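Setting up a cloth-handling bench and sharing it with the people who fold

Written by Hedvika Zelenák for Stornside laundry and linen sites. Last changed 30 Mar 2025.

This guide covers the bench where folding is recorded with hand-held grippers, and the changes to the shift that go with it. It is meant for team leaders and for anyone who will work at the bench. It does not cover the washers, the tunnel finisher or the sorting belt, which have their own sheets.

We wrote the first version after the bench at Purville had been running for a while. The Thakur site followed in May last year and did several things differently, mostly better. Where the two sites disagree I have said so.

What the bench is for

Large flat items already go through the ironer and the folding machine. Small and odd pieces do not. They are folded by hand, and the plan is for an automatic folder to take on part of that work. Before it can, it needs recordings of people folding the same sorts of cloth, using grippers that open and close the way the machine's will. The person at the bench works with one gripper in each hand. A target set for the first stage was 1,000 usable folds per site, later raised to 3,000.

What you need

A flat bench against a plain wall
A plain cover sheet, larger than the bench top
The pair of grippers and their charger
A red marker for the wall
A "do not touch" card
A bin of cloths for the session
The Gestum log, on paper or on the tablet

Step 1. Cover the bench

Lay the sheet over the whole top and push it back until it meets the wall. Let the back edge ride up a little. If you trim it flush, it creeps forward during the shift and leaves a gap that cloths get caught in.

Smooth it with the flat of your arm from the middle outwards. Small creases can stay. Deep folds should come out, as the jaws can pick up the cover along with the cloth. Choose a cover in a colour well away from the cloths you are folding. Thakur began with white cloths on a white cover and had to repeat a week's work.

Step 2. Mark the wall

Write the bench marks straight on the wall in red, small and above the height of the cover. Copy them into the Gestum log so that whoever opens the bench next can check that nothing has moved. If a mark gets rubbed off, measure again before rewriting it. Do not go over it from memory.

Put the card up at the back of the bench, to one side, where it can be read by people walking past. Purville has had trouble with cleaners wiping the marks off, and with day staff putting clean stacks down on the cover. The card has mostly stopped both. Use a card in the language your site reads.

Step 3. Check the grippers

Open and close each one a few times with nothing in it. The jaws should meet along their whole length. Wipe lint off them with a dry cloth; there is always some. If either gripper feels stiff, swap the pair and write it in the log. Do not mix a left from one set with a right from another.

Step 4. Take hold of the cloth

Put one cloth on the front part of the bench, long side towards you. Take one end with the left gripper and the other end with the right. Hold it with a slight pull between the two and leave the middle to settle. New people nearly always pull too hard, and the cloth then jumps out of one jaw.

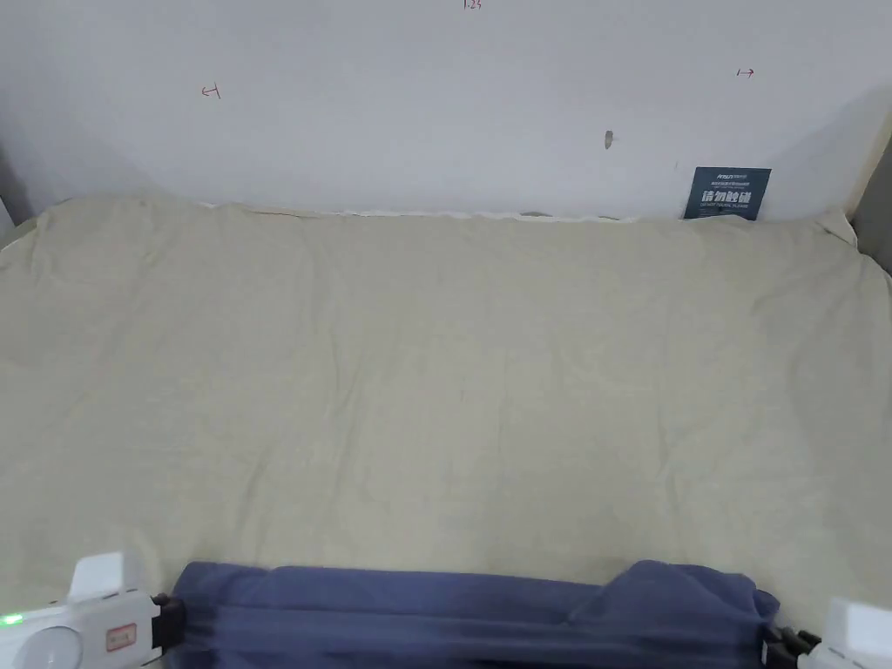

A blue-violet cloth held at both ends, with the bench cover behind it.

The cloth does not have to be flat before you begin. A rumpled start is wanted, because work comes out of the bin that way. What matters is that both ends are held properly. If a jaw has caught the cover too, let go and take hold again.

Step 5. Fold, release, repeat

Fold at the speed you would use on the line. Do not slow down to be neat. Release both grippers fully at the end of the fold and move them clear before the finished piece is lifted away.

If you drop the cloth, carry on and pick it up with the grippers. Dropped and recovered pieces are kept. Stop only if the cloth goes on the floor, if someone reaches across the bench, or if your hands hurt. Mark the stopped piece in the log with an S.

Step 6. Close the bench

Put the grippers on charge, shake the cover out and lay it back. Sign the log. Finished pieces go back through the wash and do not go out to customers, whatever they look like.

What changes for the team

Bench time has to come out of somewhere. At Purville we first took one person off hand folding for a full shift and left the rest of the table to cover the gap. That caused bad feeling and late trolleys. We now do it in turns, with no turn longer than 71 minutes, which is the time between two trolley collections on that site. Thakur uses half shifts and says it works for them. I would not copy it on a site with fewer than 7 folders.

Pay for bench turns is the normal hourly rate. People on piece bonus are credited with their own average for the time they are at the bench. Get this agreed in writing before the first session. Hooman Ahmadpour has the wording we used and will send it to any site that asks.

Work with grippers is slower than work with bare hands, and experienced folders find it annoying. Maricel Mangubat has folded at Purville longer than anyone on the table, and her note in the log after her first turn was "like working in oven gloves". She asked for a stool and a lower bench. The stool was bought. The bench was lowered after two more people asked for the same thing, and wrist complaints went down. Set the height for each person if your bench allows it.

Expect to be asked whether the folder will replace people. Answer with what has been decided at your site and say plainly what has not. At Purville the hand-folding posts are kept until the automatic folder has been through its trial, and two folders will be trained to load and clear it. Nothing has been settled for after that. Siebe Michiels holds a short meeting at shift change whenever there is news, so that the night team gets it from the same person as the day team.

Recordings are kept by piece and by session. They are not used to compare one folder's speed with another's. Team leaders do not have access to them, and should not ask for it.

Common problems

Cloth slips from one side. Take a deeper hold, two finger widths in from the end. If it still slips, clean the jaws.

Cover slides forward. The back edge has come away from the wall. Push it back and check the marks before going on.

Gripper stops during a fold. Put the piece back in the bin, mark an S, and change the pair. Phong Tăng looks after repairs for both sites and needs the pair number and the time.

Log and piece count do not agree. Leave the figures as they are and add a note. Please do not adjust one to match the other.

Next sheet: loading and clearing the folder (draft, Purville only).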